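Zadenlow Robotics Club - arm station check, 24th February
Filled in by me, your safety lead this term. Boxes first, rambling after.

1. E-stop pressed and released, 2 times - OK
2. Base bolts snug - OK
3. Speed limit set in Riteo - OK, it was on 1,000 when I opened it and I put it back to 890
4. Cable along the upper arm - OK, give it a look at every break please
5. Table and clips - OK

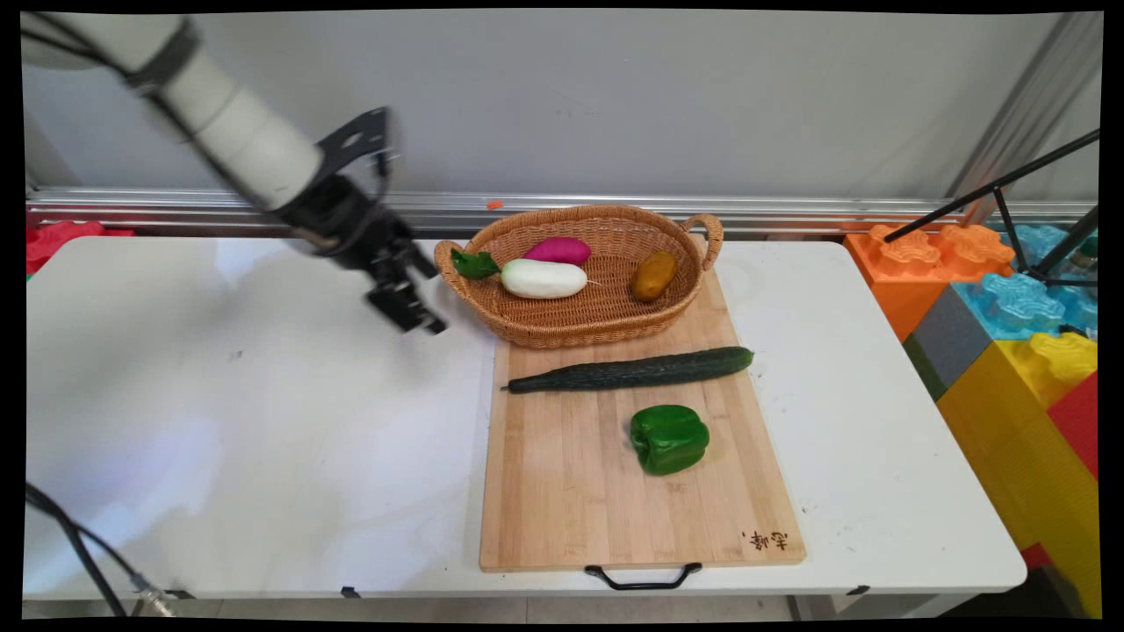

6. Sorting task setup - OK with comments
The Grevance Cup rules say mixed produce, no plastic fakes, and I love that we're going all in on it! Our set is fine for practice. The cucumber and the green pepper start on the cutting board, and the basket already has the radish with its leaves on, which I'd like to keep for the grasp tests (leaves are a pain, so better now than in June). Watch the basket handles when you teach a drop point - they loop out at both ends and a finger could snag one.

7. Gripper - OK with comments
Pins and links checked with the power off. Please don't poke your fingers in there to "help" it close, I've seen three of you do it.
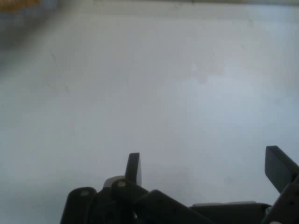
Open it all the way before you home the arm, every single time. Job 321 in the Lapointe folder does this for you, so just run that one.

8. Floor cables - NEEDS WORK
Route them away from where people stand. I'll bring tape.

9. Wipe down after produce - still to do, whoever's last out

Next check is mine too, unless somebody wants a turn!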